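Build the pretend one first

I spent most of November not building my robot, and I think it was the smartest month of the whole project. My workshop friends would tell you I was goofing off at a laptop. Fair enough, I kind of was (with snacks).

The project is called Busidero, and the idea is an arm that can work around a little stack of blocks with a cable hanging off it. Cables are the worst! A block stays where you put it. A cable bends wherever it feels like bending, and then it's in your way. So before I bolted anything to a real bench I made the whole setup in simulation, arm and post and cable and all, and I ran it 934 times. It did what I wanted in 39 of those. I was thrilled with 39, by the way.

People in shared shops love to say that you only learn by breaking stuff. I used to say it too, usually while ordering another servo. But I broke four of them on my last arm, and what I learned was the price of servos. In the simulator I can slam the gripper straight into the post, say a bad word, hit reset and be trying again before my coffee gets cold.

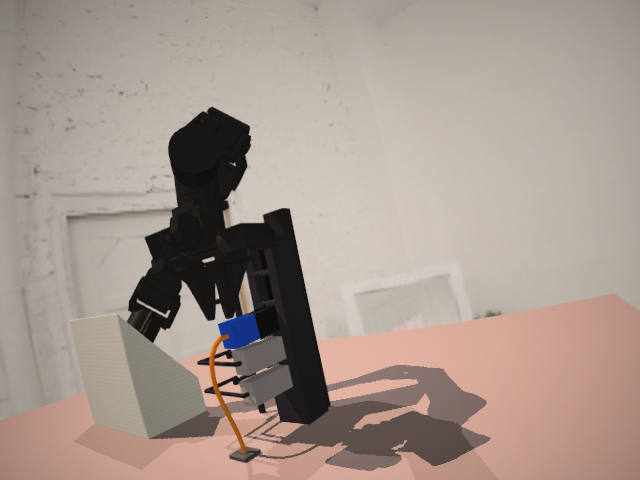 Anqi Xiao thinks I'm kidding myself. A simulated cable is only as stubborn as the person who typed in its stiffness, she told me, and the real one will have its own opinion on the first try. She'd have me tape a cord to a scrap block and poke at it for an evening before I tune one more number.

And okay, she has a point about the stiffness. I guessed mine. I'm going to do the tape thing, probably this week. I still don't buy that it should come first, though. If I'd started with the cord and the scrap block, I'd have built the post way too close to the arm, which is how I had it in my first five layouts, and I'd be out there with a hacksaw right now. Moving it on the screen took me a few seconds and I didn't even have to put on shoes.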